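I nearly missed my own interview. The Lekness open day started at 12, I'd written down 2, and it was only because Vasiliki Vlachopoulos texted me a photo of the sandwich table that I worked out I was supposed to be there already. So I turned up puffed and a bit pink, with my notebook in one hand and a visitor sticker that wouldn't stay on my jumper.

Vasiliki has been running the training side at Lekness for 6 years. She teaches robots to do small jobs with their hands, or with what they've got for hands, and she's the first person I've interviewed who asked whether I minded her working while we talked. I didn't mind at all! It's much easier to chat to someone when they're fiddling with something.

"People come in expecting a show," she told me, once I'd got my breath back. "They want it to dance. I say, we're doing boxes today, and you can see their faces drop. Then they stay for an hour."

I asked her why boxes.

"Because a box is horrible," she said, and laughed. "The flaps move. You push one down and the other one comes up. You've done it your whole life so you don't notice you're doing it, you just put your elbow on it. The arm hasn't got an elbow to put on it. Well — it has, but not one you'd want on your parcel."

She grew up over her parents' hardware shop and reckons that's where it started. Her dad used to make her sort the returns, which meant opening every packet, checking the bits were all there and closing it up so it could go back on the shelf. She hated it. "And now look," she said. "I've got a degree and I'm sorting the returns."

Before Lekness she was at Stostetti, which she describes as a very tidy place with very tidy robots. Everything there arrived facing the same way, and if it didn't, a light came on and a person fixed it. She stayed a couple of years and got bored. What she wanted was the job the person was doing when the light came on.

I asked whether that meant she was putting that person out of work, since it's the question my neighbour had told me to ask. Vasiliki didn't dodge it.

"I get that one every open day, and I should," she said. "I don't have a neat answer. Some of the work is rotten for your wrists and I'd be glad to see it go. Some of it is a decent job that a person likes. The people who buy these things decide which, and I'm not in that room. I'd like to be in it more than I am."

She went quiet for a moment after that, and then Apostolos Lambrakis stuck his head in to ask where the spare extension cord had gone, so we both had to get up and look for it. (Under the coats.)

When we sat down again I wanted to know how you teach a thing like this. I'd pictured somebody typing. There's some of that, she said, but a lot of it is showing: a person guides the arm through the job, the whole lot gets recorded, and then they do it again with the box turned a bit, and again with the flap bent, and again after somebody has leaned on it. For one job in December they did 200 of those. I asked if she'd dreamt about it and she said no, but she'd gone home and opened a cereal packet very, very slowly.

"The boring ones matter most," she said. "If you only keep your best goes, it never finds out what to do when things go a bit wrong. I want the messy ones in there. I have to keep telling the new people that, they're all so proud of the good ones."

The best bit of the afternoon, for me, was getting to stand close while the demonstrations were on. I'm not a technical person and I'd been worried I would be bored, but there's something about seeing an ordinary carton and a cable from the gripper's side of things that makes you think hard about your own thumbs.
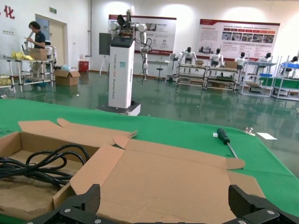 Iraklis Bakalis told me afterward that cables were the part he would happily never see again, and that he'd take a whole day of flaps over one loop that had caught on another. You can't push on a cable, he said, you can only pull, and it remembers how it was wound.

Vasiliki agreed with him, mostly. She likes cables, though she admits it's an odd thing to like. "A cable's got opinions," she said. "A bolt just sits there."

I had one more question on my list, about what she'd want people to take home from an open day like this, and she made a face at it, fair enough. She said she'd settle for them asking a rude question or two. Kids are the best at it. One had asked her that morning whether the robot knew it was a robot, and then, before she could answer, whether it was allowed a sandwich.

She walked me out past the sign-in desk, where my sticker finally gave up and fell on the floor. The next open day will have more on the Bruvton project, which she wasn't ready to talk about and which I tried to get out of her twice. She did say I could come back for it. I've put it in the calendar with the right start time, and Vasiliki has promised to text me anyway.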